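Home Journal Kitchen Small Repairs About Contact

The drinks shelf, and why I finally made one

When I moved to Tangen I had a very small kitchen and a very big table. The table came with the apartment. It is pine, with many knots, and it is too heavy for one person to move, so it stays where the last tenant left it. For a long time everything that had no place lived on it. Letters, medicine, keys, shopping. I ate my dinner on one corner.

This January I decided that each thing on the table must get an address. I began with the drinks, and I want to write down how I did it, as a friend asked me and my explanation on the telephone was not good.

I drink too much cola. I know it, my dentist knows it. I buy it in multipacks at the Zutport store by the bus station, where it is cheaper than can by can, and then I carry it home with a pain in my fingers from the plastic. Before, I put the pack on the table, tore a hole in one end and took cans from the hole until the pack was flat. This could take two weeks. All that time the pack was sitting there like a guest who does not go home.

My first idea was to put the complete pack on the floor of the pantry closet. It was a bad idea. The closet is deep and dark, and I hit the pack with my foot each time I wanted the flour. My second idea was a shelf, and for a shelf you must know how high the cans will be. One can is easy. But I wanted two layers, one can standing on the other, and I did not trust my calculation. So on a Tuesday evening I sat down at the table with the cans and the tape measure. 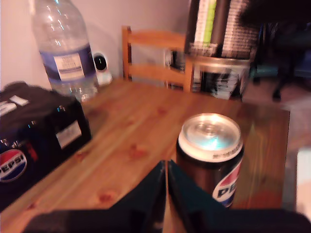
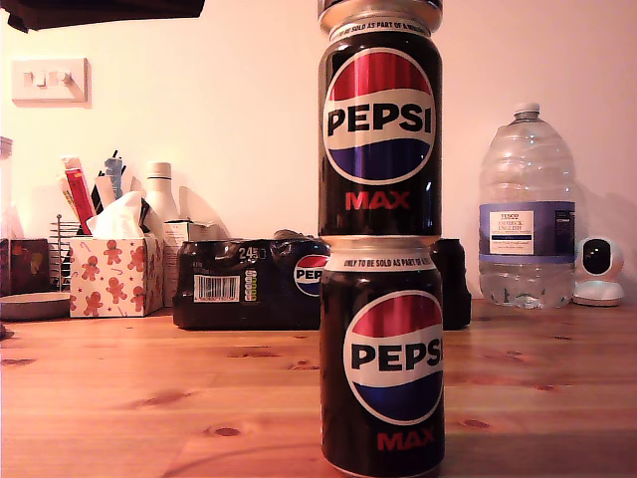
The cans I buy have a small edge at the bottom that sits quite well in the top of the next one. Two is fine. I tried three also, and I do not recommend three, if you have a downstairs neighbor who goes to bed early.

For the shelf I used one board from Prilloda, the cheapest they had, and two metal brackets that I found already in the closet. I wanted 50 millimeters of free air over the second can, so that my hand can go in and lift the top one without scratching my knuckles. On my first try I forgot the thickness of the board itself. I measured from the wrong side, I made four holes in the wall, and then I made four more. The first ones are filled now with white paste, and they are still visible if you look for them. I don't look for them.

Some things I learned:

Take all the cans out of the plastic at once. If you leave the half of them inside, they will stay inside, and the plastic will stay too.

Put the new cans at the back. I know that shops do this and everybody knows it, but at home I never did it until now.

Write the depth of the closet on a piece of tape and stick it inside the door. I have measured the same closet three times in one year.

The shelf is not beautiful. It leans a little to the left – the wall is older than me and not straight – but the cans do not roll when they stand on their feet, so it is no problem. Under it I have now the flour, the rice and a box for onions, and I can see all of them.

The table is still not empty. The paper tissues and the bottles have no address yet. I was thinking of a basket, but a basket is only a smaller table, in my experience. Maybe a narrow drawer unit. I saw one in the Fletmont catalog that would fit beside the window, but the delivery to Tangen costs almost the same as the drawers, so I will wait until someone with a car is going in that direction.

Next weekend I want to start with the letters. There are more of them than cans.

2 comments

pinecone_k
Four wrong holes is nothing. I put up a spice rack last spring and the wall behind it looks like cheese. What kind of screws did you use for the old wall?

marsh lantern
I keep mine lying down in the fridge door and they fall on my feet every time. I will try the standing way, thank you. Please write about the letters also, I have a whole drawer of them and I am afraid to open it.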